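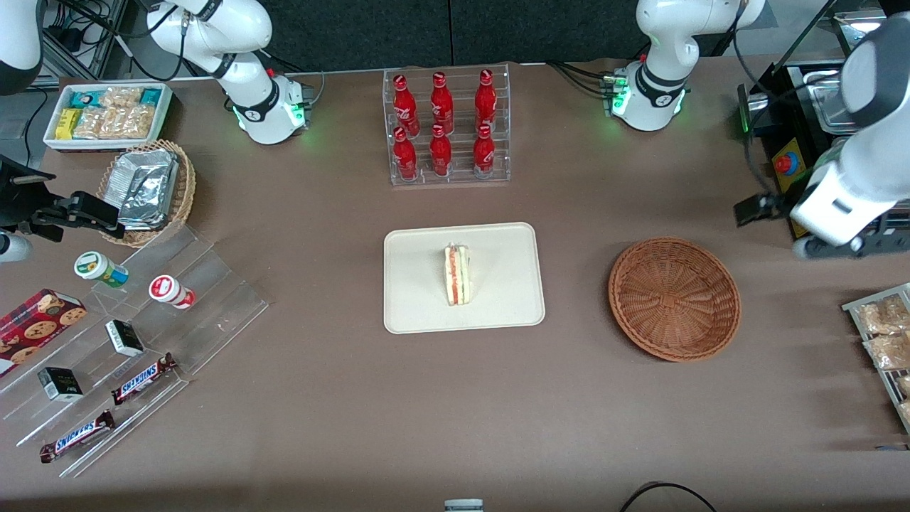
Monday, evening

Spent the morning on the two-arm planner again. The change from last week is in: each arm now plans against the other arm's whole predicted path, where before it only checked the current pose. Planning time went up from 45 ms to 698 ms on the worst query. Iman thinks most of that is the collision mesh for the bottle rack, which we imported straight from the scan and never simplified. She is probably right. I'll swap in a few boxes tomorrow and measure again.

Perception is the slower problem. The rack is clear acrylic and so is the stepped stand with the Snickers bars, and the depth camera sees through both of them or returns junk. The six Cokes segment fine, red on everything. The small black boxes on the stand come and go. Foil is bad too – the container in the round basket gives a different surface normal nearly every time I ask for one, and the grasp ranker believes all of them. Hazem wants to drop depth for those items and fit known shapes from color only. I said I'd try it on the foil first.

The sandwich has its own config now. It stands upright on the cream tray, so the default top-down grasp scores high and would squash it. I added a force limit and a penalty for closing across the filling. Ran 2000 samples in simulation and the ranker picked a side approach in most of them. Not tried on the real arms yet.

One of the little jars is on its side on the top step. The pose estimator has it upright with high confidence. Logged it under orientation bugs and left the jar where it was so Ernő can reproduce it.

After lunch Doaa and I argued over where the e-stop state should live. She wants it in the planner node, I want it in the driver. We left it in the driver for now and she wrote up her side.

Tomorrow: box meshes, foil test, answer Joris about the Clullwood branch. Need to rebase before he merges.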